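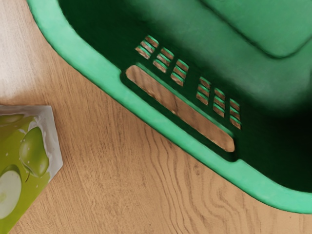
Residents of Notby House are reminded that the new arrangements for the shared laundry begin in February. The room will open at 7 a.m. and close at 9 p.m., and each flat may reserve 2 sessions a week through the booking sheet at reception. Washing should be brought down and taken away in a basket with proper handle slots, such as the green plastic one shown, as carrier bags have split on the stairs on several occasions. Items left in the machines at the end of a session will be moved to the shelf by the door and kept there for 5 days.

The two older washing machines have been withdrawn and their replacements were fitted by Vasiliauskas last month. The cost, including alterations to the drainage, came to £3,488 and was met from the reserve fund. No additional charge will be made to residents this year. The price of a wash remains the same, and tokens may still be bought from the office between 10 a.m. and noon.

Residents are asked to use liquid detergent sparingly and to clean the filter of the dryer after each load. Rugs, duvets and pet bedding are not permitted in the new machines. Faults should be reported to Marisol Condori at the building office, giving the number on the front of the machine. Outside office hours, a written note may be left in the box beside the lift.

Bookings made under the previous system will not be carried over. Sheets for the first month are now available at reception.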